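니트 립 조직의 회복률과 밑단 말림에 관한 메모

지난 글에서 Brasmont의 울 니트 카디건을 잠깐 언급했는데, 밑단이 왜 말리느냐는 질문이 댓글로 들어왔다. 댓글로 답하기에는 길어서 따로 정리한다. 스타일링 이야기는 거의 없다. 편직 구조, 봉제, 세탁 조건 순서로 적는다.

전제부터 밝혀 둔다. 나는 니트 공장에서 일한 적이 없고, 샘플실에서 패턴 보조로 일하면서 주워들은 것과 직접 풀어 본 옷에서 얻은 것이 지식의 대부분이다. 편직기 세팅에 대해서는 Seija Rissanen의 강의 노트를 많이 참고했다. 노트는 Ojala라는 소규모 편직 워크숍의 수강생용 자료로, 공개되어 있지 않아 링크를 걸 수 없다. 잘못 옮긴 부분이 있다면 내 책임이다.

1. 말림은 조직의 문제다

평편(single jersey)은 앞면과 뒷면의 루프 형태가 다르다. 앞면에는 루프의 다리가 나오고 뒷면에는 루프의 머리와 발이 나온다. 실은 구부려 놓은 상태에서 펴지려는 성질이 있으므로, 앞뒤의 장력이 맞지 않으면 원단 가장자리가 한쪽으로 휜다. 위아래 끝은 앞면 쪽으로, 좌우 끝은 뒷면 쪽으로 말린다. 방향이 정해져 있으니 자른 조각의 앞뒤를 구별할 때 오히려 편하게 쓰인다.

립은 겉코와 안코가 세로줄 단위로 번갈아 나온다. 1x1이면 한 줄씩, 2x2면 두 줄씩이다. 앞뒤의 휘는 힘이 이웃한 줄끼리 상쇄되기 때문에 가장자리가 평평하게 눕는다. 밑단과 소맷부리에 립을 쓰는 일차적인 이유가 이것이고, 신축성은 그다음이다. 신축성만 필요하다면 고무사를 넣는 방법도 있다.

그러면 립을 쓴 밑단은 왜 말리는가. 내가 본 경우는 대부분 둘 중 하나였다.

첫째, 립의 높이가 몸판 중량에 비해 낮다. 몸판 평편의 말리려는 힘을 짧은 립이 버티지 못하면 경계선에서 접힌다. 이때는 립 자체가 말린다기보다 립 전체가 뒤집혀 올라가는 모양이 된다. 앉았다 일어날 때 심해진다.

둘째, 립과 몸판의 도목(stitch density) 차이가 크다. 립을 촘촘하게 잡고 몸판을 느슨하게 잡으면 경계에서 폭이 갑자기 변하고, 남는 폭이 주름으로 잡힌다. 허리가 잘록해 보이게 하려고 일부러 이렇게 짜는 브랜드도 있다. Monberg의 초기 풀오버가 그랬다. 처음 입을 때는 보기 좋은데 옆선 아래쪽이 먼저 뜬다.

2. 회복률을 재는 간단한 방법

시험 기관의 방법을 집에서 재현할 수는 없다. 다만 같은 옷의 세탁 전후를 비교하는 정도라면 다음 방식으로 충분했다.

소맷부리를 평평하게 놓고 폭 10cm 구간을 시침실로 표시한다. 초크는 늘어나면서 선이 번져 쓸 수 없었다. 표시 구간을 손으로 늘려 자에 고정하고 4분간 둔다. 풀어 준 뒤 같은 시간을 두고 다시 잰다. 남은 늘어남이 작을수록 회복이 좋은 것이다.

손으로 당기는 힘이 일정하지 않다는 문제가 있다. 나는 힘을 맞추는 대신 늘린 길이를 맞췄다. 늘린 길이가 같으면 적어도 같은 옷끼리는 비교가 된다. 다른 옷끼리의 비교에는 쓰지 않는 것이 좋다. 실의 굵기와 게이지가 다르면 같은 길이까지 늘렸을 때의 부담이 완전히 다르다.

혼용률도 적어 두어야 한다. 울 100%와 울·나일론 혼방은 젖었을 때의 거동이 다르고, 면은 마른 상태에서도 회복이 느리다. 면 니트의 소맷부리가 한나절이면 벌어지는 것은 편직이 잘못되어서가 아니라 섬유의 탄성이 낮아서인 경우가 많다. 폴리우레탄이 소량 들어간 립은 초기 수치가 매우 좋지만, 건조기를 반복하면 어느 시점부터 급격히 떨어진다. 서서히 나빠지지 않아서 교체 시기를 예측하기 어렵다.

3. 가장자리 마감의 종류

봉제 쪽에서 볼 것은 가장자리를 무엇으로 닫았는지다. 안쪽을 뒤집어 보면 대부분 구분된다.

링킹(linking)은 립의 코와 몸판의 코를 하나씩 맞물려 잇는다. 시접이 거의 없고 봉제선이 원단과 함께 늘어난다. 작업 시간이 길고 코를 하나 놓치면 그 자리에서 올이 풀린다. 고급 니트의 목둘레를 확인할 때 제일 먼저 보는 부분이다.

오버록은 재단한 가장자리를 실로 감싸면서 잇는다. 빠르고 튼튼하지만 시접이 두껍다. 얇은 게이지에서는 겉에서도 시접의 단차가 비친다. 실 장력이 강하면 봉제선이 원단보다 먼저 한계에 닿아, 크게 늘렸을 때 실이 끊어진다. 입고 벗을 때 뚝 소리가 나는 옷은 대개 이쪽이다.

커버스티치는 접어 올린 단을 겉에서 두 줄로 눌러 준다. 스웨트셔츠나 저지 상의에서 흔하다. 접힌 단의 안쪽 끝이 말리는 일은 줄지만, 노루발 압력이 과하면 단 전체가 물결친다. 다림질로 한 번 가라앉힌 뒤에도 세탁하면 돌아온다.

이 밖에 립의 끝을 튜뷸러로 마감한 것이 있다. 시작 부분의 몇 단을 앞뒤 두 겹의 통 모양으로 짜서 끝을 둥글게 만든다. 손으로 만져 보면 가장자리가 약간 도톰하다. 회복에 유리하고 보기에도 깨끗한데, 저가 제품에서는 흉내만 낸 경우가 있어 두 겹이 실제로 분리되는지 확인하는 편이 좋다.

확인할 때는 가장자리를 손톱으로 긁지 말고 두 손가락으로 집어 살짝 벌린다. 손톱에 걸린 코는 복구가 어렵다.

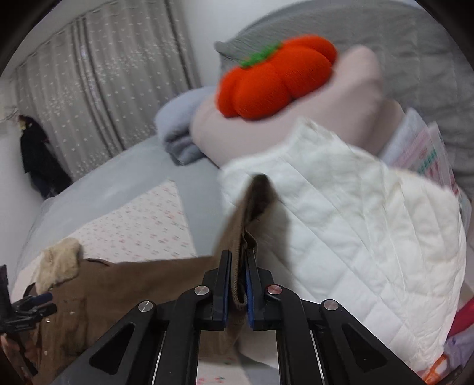
4. 세탁과 건조에서 생기는 변형

편직과 봉제에 문제가 없는데도 모양이 무너졌다면 대부분 건조 단계에서 생긴 것이다. 젖은 니트는 무겁고, 울은 젖은 상태에서 강도가 내려간다. 옷걸이에 걸면 몸판 무게가 전부 어깨선에 실린다. 어깨에 생긴 뿔 모양 자국은 스팀으로 어느 정도 돌아오지만, 길어진 몸판은 잘 돌아오지 않는다.

내가 쓰는 순서는 다음과 같다.

뒤집어서 망에 넣는다. 망은 옷보다 지나치게 크지 않아야 한다. 큰 망 안에서는 옷이 뭉치고, 뭉친 부분의 마찰이 커진다.

물 온도는 세탁과 헹굼을 같게 맞춘다. 울의 축융은 온도 자체보다 온도 변화와 마찰이 겹칠 때 심해진다. 미지근한 물로 빨고 찬물로 헹구는 습관이 있다면 그것부터 바꾸는 것이 좋다.

탈수는 짧게 한다. 짧은 탈수를 2회로 나누고, 중간에 꺼내어 옷의 위치를 바꾼다. 한 번에 길게 돌리면 접힌 자국이 그대로 눌린다.

수건 위에 눕혀 치수를 맞춘다. 세탁 전에 총장과 가슴 폭을 재어 메모해 두면 편하다. 립은 손으로 모아 본래 폭보다 약간 좁게 놓는다. 마르면서 조금 풀린다.

스팀은 완전히 마른 뒤에 띄워서 준다. 다리미 바닥이 립에 닿으면 골이 납작해지고 회복률이 떨어진다. 한 번 눌린 립은 다시 적셔서 모아 말려야 하는데, 합성섬유 비율이 높으면 그렇게 해도 돌아오지 않는다. 열로 형태가 고정되어 버린 것이다.

5. 이미 늘어난 립의 수선

선택지는 세 가지 정도다.

가장 가벼운 것은 립 안쪽에 투명 고무사를 통과시키는 방법이다. 돗바늘로 안쪽 코의 발만 떠서 한 바퀴 돌린다. 두 줄이면 대개 충분하고, 네 줄을 넘기면 겉에서 줄이 보이기 시작한다. 고무사는 소모품이라 때가 되면 다시 넣어야 한다.

다음은 립을 풀어 다시 짜는 방법이다. 밑단에서 위로 짠 옷은 그 방향으로 바로 풀리지 않으므로, 경계에서 한 단을 끊어 코를 바늘에 옮긴 뒤 아래로 짜 내려간다. 같은 실을 구하는 일이 제일 어렵다. 풀어낸 실을 다시 쓰려면 타래로 감아 적셔서 곱슬을 펴야 한다. 펴지 않고 짜면 코가 고르지 않다.

마지막은 별도의 립 원단으로 교체하는 것이다. 색을 맞추기 어려우면 차라리 차이가 나는 색을 쓰는 편이 덜 어색하다. 몸판이 갈색이면 짙은 남색이나 먹색이 무난했다. 교체할 립의 길이는 몸판 둘레보다 짧게 잡고, 둘 다 4등분해서 맞춘 다음 립만 당기면서 박는다. 몸판까지 함께 당기면 앞에서 말한 물결이 생긴다.

교체를 맡길 때는 수선집에 링킹이 가능한지 먼저 물어본다. 링킹 기계가 있는 곳은 많지 않고, 있어도 게이지가 맞아야 한다. 가능하지 않다고 하면 오버록 실을 울리나일론으로 바꿔 달라고 하면 된다. 일반 폴리에스터 실보다 훨씬 잘 늘어난다.

6. 구매할 때 보는 항목

매장에서 시험할 수 있는 것은 제한적이다. 나는 소맷부리를 한 번 늘렸다 놓고 바로 돌아오는지, 옆선이 수직으로 내려오는지, 안쪽 봉제선이 원단만큼 늘어나는지를 본다. 옆선이 앞으로 돌아가는 옷은 실의 꼬임이 한쪽으로 치우친 것이라 세탁할수록 더 돌아간다. 이것은 수선으로 해결되지 않는다.

온라인에서는 게이지 표기가 있는지부터 찾는다. Fevmont는 상품 설명에 게이지와 실 번수를 모두 적어 두어서 비교하기 좋다. 반대로 '부드러운 터치감' 같은 문구만 있는 페이지에서는 안쪽 사진이 있는지를 본다. 안쪽 사진도 없으면 넘긴다.

후기 수는 크게 참고하지 않는다. 후기가 1,802개 달린 니트를 산 적이 있는데, 읽어 보니 거의 다 받은 당일에 쓴 것이었다. 립의 상태는 한 철은 입어 봐야 안다. 정렬 순서를 바꿔서 한 달 사용 후기를 찾는 쪽이 정보가 많다.

덧붙임

댓글에서 물어본 Brasmont 카디건은 1번의 첫째 경우로 보인다. 립 높이가 낮고 몸판이 무겁다. 고무사를 넣어도 뒤집히는 것은 막지 못할 것 같고, 앞여밈 단이 밑단까지 내려오는 구조라 교체도 번거롭다. 단추를 맨 아래까지 잠그면 조금 덜하다는 답밖에 드릴 수 없다.

2월에 풀어 둔 풀오버의 실을 아직 타래 상태로 두고 있다. 다시 짜게 되면 게이지와 세탁 전후 치수를 표로 올리겠다.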